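Prilthorpe Library Keeps Its Coffee, Loses Its Quiet Room

PRILTHORPE - After a public meeting that ran nearly 50 minutes past closing, the Prilthorpe Public Library will go on letting people drink coffee among the books. The price of this freedom is the quiet room, which becomes the place to drink it when the library reopens its east wing in November.

The coffee question has been in front of the library board since spring, when a patron returned a large atlas with a ring over most of Portugal. A ban was drafted. The draft was posted by the front desk, where somebody set a cup on it.

By the time the board took the matter up, 158 people had signed a petition to keep drinks in the building, and a second petition against them had gathered five names, two of them in the same handwriting. Library director Seul-gi Shim read both aloud in full, including the addresses, until she was asked to stop.

"I don't have a position on coffee," Shim told the meeting. "I have a position on carpet."

The carpet in the main reading room was replaced two years ago and is described in the board's papers as "oatmeal." It has since been described in other ways. Cleaning it costs the library $334 a visit, and Gitau Waweru, who handles the building's accounts, said the visits were getting closer together.

Kristaps Ķēniņš, a retired surveyor who signed the petition against, argued that a library was one of the last places in town where a man could go without being offered anything. He then asked whether the new arrangement would include decaf.

Under the plan approved that night, drinks with lids will be allowed at any table. Drinks without lids have to stay in the former quiet room, where the floor is tile and the shelves hold mostly tax guides.
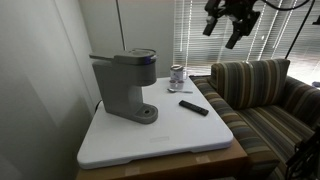
Patrons will be asked to put a dollar in the jar for each cup and to take their used pods with them or drop them in the bin by the door. Soup came up twice during public comment and was ruled a separate matter.

The quiet room's regulars, who were not heard from at the meeting, will be moved upstairs to a corner of local history. Obadia Chege, who has used the room most mornings to work on a history of the town's drainage, said he had been told there would be a screen. He has asked what kind.

The board will look at the policy again once the east wing has been open for a full winter. The atlas has been withdrawn from circulation and can be consulted on request.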